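# Limura party cups, green: notes after four months of use

I bought a case of the green Limura cups in April and have been using them for drinks, for snacks and, more than I planned, for sorting small things in the garage.

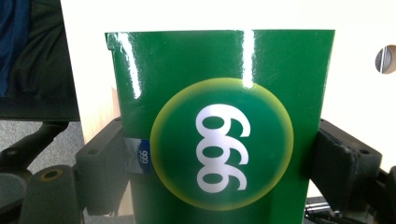
Limura sells them in several colors and two sizes. I ordered the larger size, in green, because our block does a cookout most months and I was tired of buying a sleeve of clear cups every time and throwing the whole lot out the next morning. The listing calls these "reusable if you treat them well." I wanted to find out how well.

## Buying them

I ordered from Dimley, which has the best price on small cases. The other place I looked was Nara, which only sells by the 1,000 and seems to be set up for caterers. Dimley packs 63 to a case, an odd number that I assume has to do with how the stacks fit the box. Shipping took 8 days. The box had a crushed corner, and two cups on that side had creased rims. I didn't ask for a refund on two cups, but I would open the box soon after it comes, since Dimley only gives you a short window to report damage.

## Look and finish

The green is bright. If you want something that sits quietly on a table, get the white. The surface is very shiny and picks up every light in the room, and it also shows fingerprints once people have been eating chips. The big 666 in a round emblem on the front is printed in white on darker green, with a yellow-green glow around it. It reads as 999 if you tip the cup over, and guests will do this, and they will tell you about it.

The printing has held up. I have washed one group of cups by hand after every use and the white numerals are as sharp as on the ones I never took out of the box. The shade does vary a little between stacks. You won't notice it unless you put two side by side in daylight.

## In the hand

The sides taper toward the bottom, so the cups nest well and are easy to hold on to. They feel lighter than they look. An adult with a firm grip can push the side in, and with a full drink that means some of it goes over the top. Kids did better than I expected, mostly because they used two hands.

The slick finish is a small problem with cold drinks. Once there is condensation on the outside, the cup wants to slide. A paper napkin around it takes care of that. I would have liked a ridge or a band of texture somewhere below the emblem.

Stability is fine on a flat table. On a folding table with a slight lean, a cup with only an inch of drink left in it will tip if somebody bumps the table. Heavier cups in the same spot stayed up.

## The rim

My main complaint is the rim. It is smooth to drink from, with no sharp seam, and that matters more to me than looks. But it bends easily. If you pull a cup out of a tight stack by one edge, the edge can fold, and once it has folded it keeps a small crease. You can press it mostly flat with your thumb. The crease stays visible and it will fold in the same place next time.

What works for me is to twist the cup slightly and then lift. I also stopped storing them in one tall stack. Several short stacks in a shoebox come apart with much less trouble.

## Washing

- **By hand:** no problems. Warm water, a little soap, a soft sponge. The scrubbing side of the sponge leaves fine marks in the gloss, so keep it away from the outside.
- **Dishwasher, top rack:** usable, with losses. I ran eight cups through one normal cycle. Three came out slightly oval. They still hold a drink, but they no longer nest.
- **Dishwasher, bottom rack:** I didn't try it and wouldn't.
- **Drying:** upside down on a towel overnight. If they are stacked while damp they stick together and you are back to folding rims.

Red fruit punch left no stain. Salsa left a faint smell that was gone after a second wash.

## Measured volume

The box says 416 ml to the brim. I filled one on the kitchen scale and got nearly that, close enough that I blame my scale for the rest. A comfortable pour is a good bit less. For soda with ice the size is right. For beer you will be pouring the can in two goes, or leaving some behind.

I would not put anything hot in them. The box says cold drinks only. I tried warm tap water once and the sides went noticeably softer.

## Other uses

The cups with creased rims went to the garage, where they hold screws, wall anchors and picture hooks on a shelf. They are good for this. The color is easy to spot and the wide top lets you get your fingers in. Don't fill them with anything heavy, though – a cup full of lag bolts bulged at the sides within a week.

We also used them for popcorn at an outdoor movie, and that may be the best thing I have done with them. Popcorn weighs nothing and a bent rim makes no difference.

## Compared with the Mahasneh cups

Before these I had a set of Mahasneh tumblers, which are thicker and cost close to three times as much per cup. The Mahasneh ones go through the dishwasher without changing shape and the rim doesn't bend at all. They also take up far more cabinet space, and I was annoyed every time one went home with a guest. With the Limura cups I don't keep track.

If you have people over twice a year, I would buy the Mahasneh set and wash them properly. For a monthly crowd that leaves cups on the lawn, the Limura ones make more sense.

## Rating

Four out of five for cold drinks and snacks. Three out of five as a reusable cup, mainly on account of the rim and the dishwasher results. I have reordered once from Dimley, same color, and that box arrived without any damage. The creases I have now are all my own doing, apart from the first two.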